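# Setting the Table at Garside House: What We Learned About Small Trays and Long Dinners

When our group first sat down to choose a topic, Hashini wanted lighting and Ubaldo wanted chairs, and we talked it over for most of a Monday before Yuzuki asked why every dining room we had visited laid its tables differently. That was the question we kept – and I'm very glad we did, as it took us into some lovely dining rooms and a few very good lunches!

Garside House opened its dining room in 1929, and the oldest serving notes we were allowed to read still put the fork on the left and the napkin under it. The current staff follow their own habits. Some lay the mat first, some start from the plate, and one gentleman told us (very kindly, over soup) that he had never thought about it at all.

For our own part of the work we kept to a simple setting: a striped placemat, a white plate with a wide rim, a fork and a green tray. We wanted to know how people share out the space when a tray and a placemat have to live on the same tabletop.

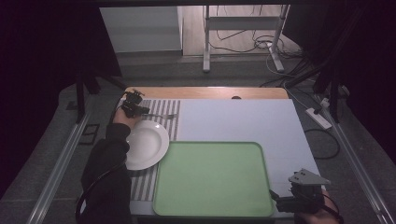
*Department of Hospitality and Home Studies – Dining Spaces Group*

The fork lies across the mat beyond the plate, tines to the right, and the tray overlaps the mat's lower right edge. Overlap became a favorite subject of ours. Dehua felt strongly that a tray should never touch a mat, while Hashini liked the two close together so that a guest doesn't have to reach.

We handed out 600 question cards and got 433 back, many with little drawings on them, which cheered us up no end. People who eat alone mostly wanted the tray close by. Families wanted it gone before anyone sat down – several wrote that in capital letters.

Next term Yuzuki will repeat the cards at Utden, where the tables are narrower, and Ubaldo is still hoping to get his chairs in.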